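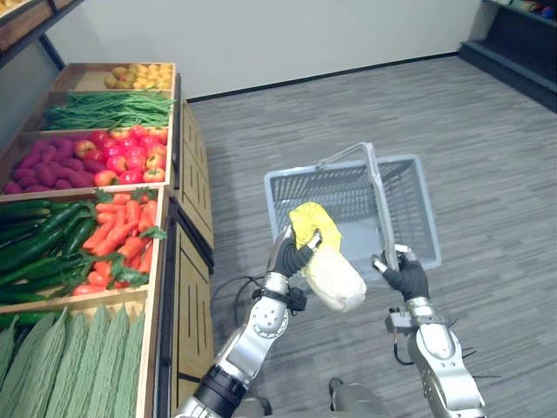
Re: [flistedcombe-events] Sulach at the Idarico, who's going?
Date: Sat 11 May

Okay, I'm in! I called the Idarico box office this morning and they still have seats in the balcony for the Sulach talk, 30 bucks each plus a 2 dollar fee (there's always a fee). The whole place only holds 400, so I wouldn't wait too long.

On Sat 11 May someone wrote:
> Does anybody know if it's a real interview or just them
> reading from the book? And who's asking the questions?
> I paid for the last one in November and it was
> 22 minutes of slides.

It's a sit-down interview, with audience questions at the end. The moderator is the comedian from the Ristić show, which is a weird pick, but I'd pay just to see the two of them share a couch. No slides that I heard of!

I can drive and have room for three if you don't mind the dog hair. Doors are at seven.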